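“好睡房”每月多收300元,Nudard的睡眠数据说明了什么

本报讯 长租公寓运营商Nudard在12月把旗下Anitz项目的一批单间改称“好睡房”,每月比同户型普通单间多收300元,月租定为3739元。公司给出的理由写在项目页面最显眼的位置:住进这类房间的租客“睡得更好”,依据是一项有654人参加的入住调查。

这句话本报读了几遍,又向公司要来了调查摘要。摘要只有薄薄几页,图表占去大半。看完之后,能确定的事情比宣传页上写的少得多。

先说产品。按照Nudard的介绍,“好睡房”与普通单间面积相同,朝向不限,差别集中在四处:窗户加了一道密封条,灯换成了可调色温的型号,床垫换成了Boersma供应的款式,租客入住时还能领到一份电子版的《睡前指南》。指南建议晚间少喝咖啡、少看手机、固定起床时间。这些建议没有什么错,在任何一家社区医院的宣传栏里都能免费读到。

单间里的家具配置则没有随改名发生变化。卧室照旧是一张单人床,深色的木床头板,旁边一只深色木床头柜,窗框是浅褐色的木头。床罩是迷彩花纹,和“助眠”两个字放在一起多少有些各说各话,不过审美问题不在本文讨论之列。 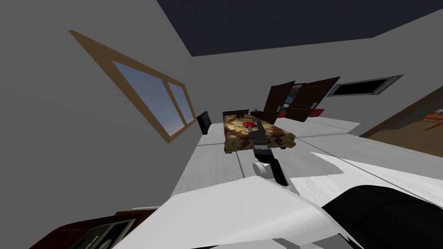 654人是怎么来的

宣传页写的是“654位租客亲身验证”。摘要里的措辞要谨慎一些:公司在Anitz和另外几个项目中向租客推送了一份问卷,共收回654份有效答卷。推送了多少份,摘要没有写。本报两次以书面形式询问,Nudard的回复是“推送范围覆盖符合条件的租客”,仍然没有给出总数。

总数不是细枝末节。一份关于睡眠的问卷,愿意填的人和不愿意填的人很可能本来就不一样。刚换了房、心情不错的人更愿意点开,已经打算退租的人多半直接划掉。如果推送了七八百份,收回654份,结果还有些分量;如果推送了几万份,那么它只能代表一小群乐于回答问题的人。没有分母,外人没有办法判断属于哪一种。

“符合条件”四个字同样需要解释。摘要的附注提到,答卷者须“连续入住满六周”。也就是说,住了不到六周就搬走的人被排除在外。一个租客如果因为房间太吵、太闷或者床垫太硬而在第三周退租,他的意见恰恰最值得听,却进不了统计。剩下的都是愿意住下来的人,问他们满不满意,答案大致可以预料。

还有一个细节出现在附注末尾:完成问卷的租客可获得一张账单抵扣券。面额没有公布。用小额奖励提高回收率是常见做法,本身谈不上违规,但通常应当把奖励的内容和结果写在一起,让读者自己掂量。宣传页上没有提到这张券。

问卷问了什么

问卷共6道题,摘要附了全文。第一题问租客“是否感受到好睡房带来的睡眠改善”,选项依次为“明显感受到”“感受到”“略有感受”和“暂未感受到”。四个选项里三个是正面的,剩下一个用了“暂未”,听上去像是迟早会感受到。没有“变差了”这一项。

这样的题目,公司把前三项加总,得出“绝大多数租客睡眠改善”的结论。摘要没有列出每个选项各有多少人。选“略有感受”的人和选“明显感受到”的人在宣传里是同一种人。本报请Nudard提供分项数字,对方表示“涉及内部运营数据,暂不对外”。一家公司愿意把结论印在广告上,却不愿意公开得出结论的那张表,读者有理由多问一句。

第二题问入睡时间,第三题问夜间醒来次数,都由租客凭印象填写,对比的对象是“入住之前”。入住之前住在哪里,问卷没有问。有人是从临街的合租房搬来的,有人是从父母家搬来的,有人刚结束一段上夜班的日子。搬家往往伴随着换工作、换作息、换室友,睡眠因此变好或变坏都不奇怪。要把功劳记在密封条和床垫头上,至少应该拿同一栋楼里普通单间的租客作对照。

摘要里没有对照组。这是整份材料最大的缺口。Anitz项目里普通单间和“好睡房”就在同一层,公司手里有现成的比较对象,问卷发给两边并不增加多少成本。Nudard在回复中称,普通单间租客的数据“将在后续阶段纳入考虑”。加价则没有等到后续阶段。

后面三题与睡眠关系更远。第四题问是否喜欢新的灯光,第五题问是否读过《睡前指南》,第六题问是否愿意向朋友推荐。最后一题是典型的市场调研题目,放在一份被称为“睡眠研究”的材料里,多少透露了这份问卷最初是为谁设计的。

“第三方检测”测的是什么

宣传页还提到,“好睡房”通过了检测机构Prudireck的“第三方检测”。这句话紧跟在“睡得更好”后面,很容易让人以为检测的对象是睡眠。

公司向本报出示的检测报告显示,Prudireck测的是窗户关闭状态下室内的噪声,以及灯具的亮度和频闪。报告没有涉及任何人的睡眠,也没有对床垫作出评价。报告首页写明,委托方为Nudard,样品由委托方指定,结果仅对所测样品有效。

这类限定语在检测报告里很常见,问题在于它从报告走到广告的路上消失了。噪声测了一间房,时间是下午。一间下午安静的房间,夜里未必安静:楼下的外卖取餐点、隔壁的关门声、凌晨的垃圾清运,都不会出现在下午的读数里。报告也没有测加装密封条之前的噪声,因此无从知道那道密封条到底挡住了多少声音。

Prudireck在回复中说,公司只对报告所载内容负责,客户如何使用报告“请以报告原文为准”。这是一句无可指责的话,也没有回答本报的问题。本报问的是,广告把一份噪声和灯具检测写成“好睡房通过检测”,该机构是否认可。

Boersma方面的答复更短。该公司确认向Anitz项目供应床垫,称产品“符合相关要求”,没有说明它与Nudard普通单间使用的床垫有何不同,也没有提供与睡眠效果有关的材料。Nudard则表示,两款床垫“定位不同”。定位是什么意思,回复里没有展开。

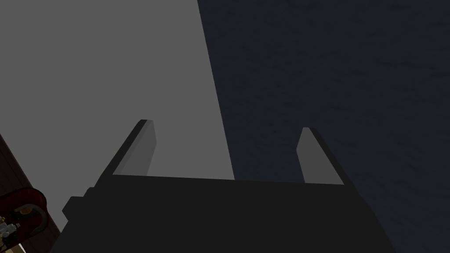

回到价钱上。每月多付300元,一份一年期的合同就是3600元。这笔钱买一张不错的单人床垫绰绰有余,而且退租时可以带走。密封条在建材店按米卖,租客自己也能贴,只是多数租约不允许擅自改动门窗。至于可调色温的灯,换一个灯泡就能做到。

Nudard不同意这种算法。公司在书面回复中说,“好睡房”提供的是“整体体验”,不应拆成零件计价,租客也可以自由选择普通单间。这个说法有它的道理。酒店、航空公司和健身房都在卖整体体验,消费者愿意为省事付钱,没有人有资格替他们觉得不值。如果广告写的是“更好的床垫,更严的窗”,本报大概不会写这篇稿子。

可是广告写的是睡得更好,并且用了“验证”“检测”和一个精确到个位的人数。一旦使用了研究的语言,就应当接受对研究的提问。人数精确不等于结论可靠,一份有偏差的问卷收回再多答卷,偏差也还在那里。

自由选择的说法也需要打个折扣。本报在Nudard的预订页面上查询Anitz项目,选择“最近可入住”后,排在前面的都是“好睡房”,普通单间需要向下翻页,且多数显示“需排期”。公司解释称,排序由系统根据房态自动生成。改名涉及多少间房、普通单间还剩多少间,公司没有说明。如果便宜的房型越来越少,多收的300元就更接近一次涨租,只是换了个较为动听的名字。

租客怎么看

本报在Anitz项目楼下随机询问了几位租客,他们都要求不具名。这样零散的交谈当然也算不上调查,无法代表全体,只能提供一些问卷里没有的角度。

一位住进“好睡房”的租客说,窗户确实比以前的住处严实,她觉得安静了一些,但房间也更闷,夜里常要起来开一条缝,“开了缝,那条密封的就白贴了”。她填过问卷,选的是“略有感受”。得知这个选项也被计入“睡眠改善”,她说早知道就不选了。

另一位租客住的是普通单间,就在同一层。他没有收到过问卷,对“好睡房”的了解来自电梯里的海报。他说自己睡得很好,原因是最近不用早起。

还有一位租客刚刚续约,续约时被告知原来的房间已经改为“好睡房”,想保持旧价格需要换到别的楼层。他说房间里换了灯和床垫,别的没看出变化。他不想搬家,于是接受了新价格。至于睡眠,他的说法是跟以前差不多,想到房租的时候差一点。

对于续约租客是否被要求接受新价格,Nudard回应称,所有调整均在原合同期满后进行,并已提前告知。本报看到的一份续约通知确实写有告知内容,通知发出到合同期满之间留有一个月。

并非毫无根据

需要说明的是,安静、黑暗和合适的床有助于睡眠,这个大方向少有人反对。租房的人往往没有条件改造住处,运营商愿意在隔音上花钱,总比把预算花在大堂的装饰墙上好。本报质疑的不是密封条,而是从密封条到“睡得更好”之间那一大段没有证据的路。

要把这段路补上并不难。公布问卷推送总数和各选项人数;把中途退租的人算进去;在普通单间里发同样的问卷;请检测方在夜间多测几间房,改造前后各测一次。这些事都用不着实验室,一家管理着多个项目的公司完全做得到。如果结果仍然支持“好睡房”,300元的差价就有了像样的理由,公司也省去了回答记者问题的工夫。

目前的材料做不到这一点。它能支持的说法是:在住满六周、愿意填问卷并可领取抵扣券的租客当中,有相当一部分人在几个偏正面的选项里选了正面的一个。至于这部分人究竟占多少,得等公司把表格拿出来。

同类的做法在租赁市场上并不新鲜。前些年流行过“护眼房”“深呼吸房”,名目各异,套路相近:小幅改造,一份自家做的调查,一张范围很窄的检测报告,再加上一个比普通房型高一截的月租。那些名字后来大多悄悄从页面上消失了,加上去的价钱有没有跟着消失,很少有人回头去查。

准备签约的人不妨做几件简单的事。看房选在晚上,把窗关上,在房间里安静地坐一会儿,听听走廊和楼上的动静;躺到床垫上试一试,别只用手按;要求对方出示检测报告全文,看清楚测的是哪一间、什么时间测的;在合同里写明房型名称对应的具体配置,以免日后名称还在、配置换了。若对方口头承诺不满意可以转回普通单间,也请写进合同。Nudard客服在电话中对本报表示可以转房,但本报看到的合同文本里没有这一条。

截至发稿,宣传页上的“654位租客亲身验证”仍在原处。Nudard表示会“持续优化表述”,没有给出时间。Anitz项目“好睡房”的月租仍为3739元,水电和网络费用另计。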